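Household Product Studies, Part 2
Unit 7: Portion control and feed storage for cats and small dogs
Handout revised 1 Aug 2026

7.1 Scope

The unit covers dry feed from the point where the sack is opened to the point where the animal eats it. Wet feed is dealt with in Unit 8. Students should already have the energy tables from Unit 6, as the exercises at the end refer to them by row number.

7.2 Measuring by volume and by mass

Most owners measure dry feed by volume, with a cup or scoop. The label on the sack gives the daily amount by mass. The two are linked by bulk density, which varies with the size and shape of the pieces, the fat content and how far the feed has settled in transit. A scoop filled from the bottom of a sack will usually hold more than the same scoop filled from the top – broken pieces and dust collect there and fill the gaps.

In the January practical, a level scoop of the Zeltovik small-breed feed was taken as 34 g. The value applies to that feed and that scoop only. A heaped scoop has no fixed value and must not be used in written answers.

The daily amount is found from the energy need of the animal divided by the energy density of the feed. Check units before dividing. Energy density may be printed per 100 g or per kilogram, and mixing the two gives an error of a factor of ten.

7.3 Bowl shape and eating rate

A deep narrow bowl slows some dogs and annoys most cats. For flat-faced breeds a shallow dish is preferred. Ridged bowls lengthen the meal but are harder to clean, and residue in the grooves turns rancid.

Bowl position matters as well. Water and feed should be set apart where space allows, and both kept away from the litter tray.
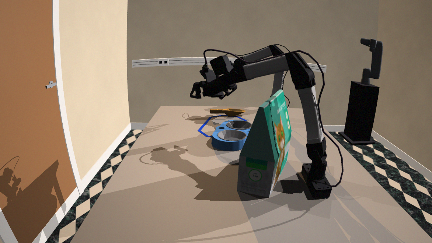
Fig. 7.2 Simulated room with pet-feeding objects and two robot arms at a wide table.

7.4 Storage

Three processes spoil dry feed in the home: uptake of moisture, oxidation of fat and attack by insects. All three are slowed by keeping the feed in its own sack, rolled down and placed inside a lidded bin. Tipping loose feed into the bin is poor practice. Old fat remains on the walls and the batch number is lost with the sack.

An opened sack should be finished within 30 days for the purposes of this course. Where the label gives a shorter period, use the label. The bin should be washed and fully dried between sacks.

7.5 Timed feeders

The Aguiar and Nultance feeders used in the practical differ in the way feed is released. The first turns a divided tray; the second turns a paddle wheel under a hopper. The tray type delivers whatever was loaded by hand, so its error is the error of the person filling it. The wheel type delivers by volume and carries the bulk density error described in 7.2. It must be reset whenever the feed is changed.

7.6 Exercises

1. A dog needs 320 kcal a day. Using row 4 of the Unit 6 table, find the daily mass of feed and convert it to level scoops.
2. State two reasons why the answer to exercise 1 may be wrong for a nearly empty sack.
3. Redraw the Castside storage chart with the lid left off. Label both axes.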